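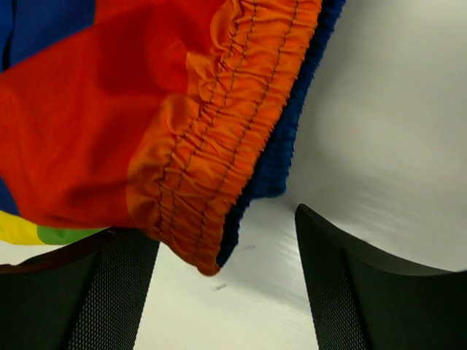
Lined and patchwork clothes with elastic cuffs: questions we get asked

These are the questions that come to the Flustomano mending desk most often about bright, many-panelled clothes with a soft lining and a gathered cuff, like the red one with the orange cuff at the top of the page. The answers are by Kinga Kozma, with a few additions from Shireen Mtshali, who does most of our elastic. We disagree with a fair amount of what is printed on packets and passed round online, so if you came for a miracle paste you may be disappointed.

Will the red run into the yellow?

It might. Red has a bad name and sometimes earns it, but a dark blue will do the same damage and people forget to worry about it. What matters is the dye in your particular garment, and you can't tell that by looking.

Do a rub test before the first wash. Wet a white cotton rag, press it hard on an inside seam allowance of the strongest colour, hold for a minute, and look. Do each colour separately with a clean bit of rag. If nothing comes off, wash cool and carry on with your life. If the rag goes pink, wash it alone, cold and short, and take it out the moment the machine stops. Most of the bleeding I see comes from clothes left sitting in a wet heap.

Should I soak it in salt or vinegar to set the colour?

No. I have tried both, on scraps, more than once, and I have never seen a difference I would put my name to. The dye was fixed when the cloth was made or it wasn't. Your kitchen is not a dye works. The salt then has to be rinsed out again, so you have given a garment you were nervous of washing an extra rinse.

Do colour-catching sheets work?

They come out of the machine grey, which proves there was some loose dye in the water. It doesn't prove the dye would have landed on your yellow patch otherwise. I use one for a first wash if somebody has left one in the cupboard. I don't buy them.

The cuff has gone slack. Can I shrink it back with hot water?

You'll find this one everywhere and I wish it would stop. Heat is one of the things that kills elastic. A cuff that has been boiled may look tighter for an afternoon because the cloth has drawn up, and then it goes baggy again with tired elastic inside it. Replace the elastic.

How is a cuff with several rows of stitching put together?

There are two common ways, and they get mended differently.

In the first, one wide elastic sits inside the cuff and the rows of stitching go straight through it, sewn while it was stretched. The pleats between the rows are what you get when it is let go. In the second, each pair of rows makes a narrow channel with its own thin elastic running through.

Pinch the cuff between two rows and stretch it a little. If the elastic slides about, you have channels. If it won't budge, it is stitched through. Don't rely on how it looks from outside. I have got it wrong with the thing in my hand.

Can I do the repair myself?

Channels, yes, if you have a bodkin and some patience. Open the seam a little, find the old elastic, pin the new one to its end and pull it through. Join the ends with a flat overlap and a zigzag. Don't knot it.

Stitched-through cuffs are a worse job. Every row has to come out, the new elastic has to be quartered and pinned, and then every row goes back in with the whole lot under tension. Shireen's advice is to mark the rows with tailor's chalk before you unpick, and to practise one row on an old sleeve. Mine is to look at the cuff again and ask if you truly mind it being loose.

What does it cost to have it done?

At our desk a cuff with channels starts at R192, elastic included. A stitched-through pair takes far longer and we quote after seeing it. One customer brought us a quote of R1199 from elsewhere for two cuffs and some fresh topstitching. I can't say that was unfair without knowing what state the seams were in, but I would have wanted it itemised.

Does the thread have to match?

It should match whatever was there before, and that may not be the cloth. Grey stitching on orange looks perfectly good. If you redo one row in orange among the grey ones, it will be the first thing you see every time you put it on. Take a few centimetres of the old thread to the shop and compare in daylight. "Close enough" under shop lighting has caught me out repeatedly.

The fleecy side has gone bobbly. Is it ruined?

No, but it won't go back to new either, whatever the gadget box says. Soft, nubby linings pill where they rub, and the cuff opening rubs more than anywhere. Some textures were nubby to start with, so check a protected spot such as high under the arm before you go shaving off something that was meant to be there.

If it really is pilling, a cheap battery shaver used lightly does the job. Keep it well away from the seam. Zodwa Moodley ran one straight over a gathered edge here in July and we spent longer closing the hole than we had saved. A razor blade is worse again, and I don't care how many videos there are.

What about fabric softener, for the lining?

I'd leave it out. It coats the fibres, it feels nice for one wearing, and after a few washes the lining seems flatter to me. That is an opinion from handling a lot of linings and you can weigh it accordingly. Half the usual detergent and a proper rinse does more for stiffness.

There is a fuzzy, frayed look along the edge of the lining. Should I trim it?

Look closely first. A knitted fleece doesn't unravel like a woven cloth, so a ragged edge may be nothing but loose fluff. Snip the fluff and leave it. If you can see threads pulling away, or the stitching that holds lining to cuff has let go, trimming will only make the gap wider. Tack it down by hand with small stitches, catching the lining and the inside layer of the cuff only. Leave the tension loose, or the cuff won't stretch.

Which way out should I wash it?

Inside out if you care most about the colours, right side out if you care most about the lining. You can't protect both sides at once, although plenty of care guides manage to recommend it. I turn mine inside out for the first four washes and then stop bothering.

Can it go in the tumble dryer?

If the label says so, on low, for a short time. If there's no label, don't. The lining might cope, but the elastic will age faster, and thick gathered cuffs are always the last part to dry, so you end up overcooking the rest for their sake. Lay it flat on a towel with the cuffs pulled open. Hanging it by the cuffs drags them out of shape.

How do I fold something this bulky?

I am suspicious of folding methods in general, particularly the ones with a name. A padded or lined garment wants to spring open and no amount of technique will stop it for long. What works for us:

Lay it face down on a clear flat surface and smooth the body, not the sleeves.
Bring the sleeves straight in across the back, with the cuffs lying one on top of the other.
Fold each side in by the same amount, so the seams between panels stay more or less parallel.
Fold up from the hem, once if it is short, twice if not.

Don't stretch the cuffs flat to make a neater parcel. Let them curl. A cuff held flat under a pile all summer comes out with hard creases across the gathers.

Are vacuum bags all right for storage?

For a house move, yes. For a whole season I'd say no. Lerato Ngcobo swears by them and her things come out fine, so there you are, a second opinion. My objection is to the creases in the cuffs and to how easily people seal in something that is still slightly damp. A cotton pillowcase on a shelf costs nothing.

A patch has come loose at the hem. Does it need a whole new panel?

Hardly ever. Where two small patches meet a bigger panel there are several layers in one place, and the machine that sewed it may have skipped. Turn it inside out and look at the allowance. If there is still a good edge of cloth past the old stitching line, sew it again just inside that line with a longer stitch. If the cloth itself has torn, iron a bit of light interfacing behind it first, on a low heat with a cloth over it. Test the iron somewhere hidden.

Do you sell replacement patches?

We keep offcuts in a drawer and you are welcome to go through them. We don't claim to match anything. Red in particular comes in more shades than seems reasonable, and an old red has usually faded besides. If you can't match it, go for a clear contrast.

I followed your advice and it went wrong.

Write in and tell us what the cloth was, what you did and what happened. Two answers on this page have been rewritten after letters from readers, and Ese Adeyemi is still arguing with me about the salt. She has promised to bring her own test scraps. I'm looking forward to seeing them.

Filed under: Mending & Laundry > Colours, Cuffs, Linings
1831 shares | 4 comments
Contact the mending desk | © Flustomano | Back to top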